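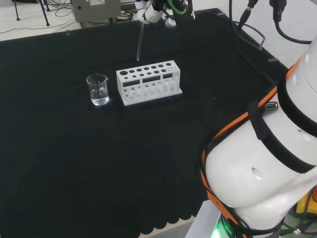 Glassware and rack questions, mostly the ones that keep landing in my inbox since February. Short answers, I have a delivery to unpack. For most beginner work you want three things on the bench: a rack, a beaker, a glass rod. The rack we point people to is the white kind with mixed holes - one big round one at the left end of the back row, smaller ones after it, a wide oval-ish one near the right corner. Takes more than one size of tube, so you don't end up buying two racks.

Posted 2 July 2026
By Saskia Paewai, Husedell bench supplies

What size beaker should I start with?
Short and wide. Easier to wash, harder to knock over. Ours at the front desk are the Kusico ones, and they have a proper spout. Get 2 if you can, you always want a clean one.

How full is too full?
Half is plenty if you're going to stir. Go past that and it slops over when the rod goes in. Less if you have to carry it across the room.

Are the lines on the side accurate?
No. They're a guide. Pale print too, hard to read under bright lights. If the amount matters use a measuring cylinder. Please stop emailing me photos of beaker lines.

Can I leave the rod standing in the beaker?
You can. I wouldn't. It rolls around the rim, tips the beaker, and then you're sweeping. Lay it flat on a folded paper towel.

What's the best way to pour from a big jug into a small beaker?
Get the lip low over the beaker, tilt slowly, then hold steady once it's running. You want one thin unbroken stream going straight into the middle. If it glugs you've tilted too far, too fast. Practice with tap water over a tray. Plastic jugs like to dribble down the outside at the end so tip back quickly when you stop.
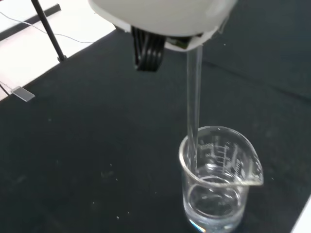

Which way should the beaker spout face?
Away from where you're pouring in. Spout off to the side is fine. Just don't pour onto it, it'll run straight down the outside.

Do black bench tops hide spills?
Clear liquid, yes, a bit. Get down low and look across for the shine. Wipe anyway. On the plus side clear glass is easier to see against black than white, I think anyway.

How do I clean the rack?
Warm water, dish soap, bottle brush for the holes. The lower shelf is where the gunk sits and everyone forgets it. Shake it out and stand it upside down overnight. No dishwasher for plastic racks, they warp. Keep the water under 40 C if you're worried.

Will the Hedegaard tubes fit the Udosik rack?
Small ones yes. Large ones only in the end hole, and they wobble. Send me the tube diameter before you order and I'll check, dont guess.

Returns?
32 days, unused, original box. Chipped on arrival - send a picture the same day and we replace it. Orders over $130 we pay the return postage. Under that its on you, sorry.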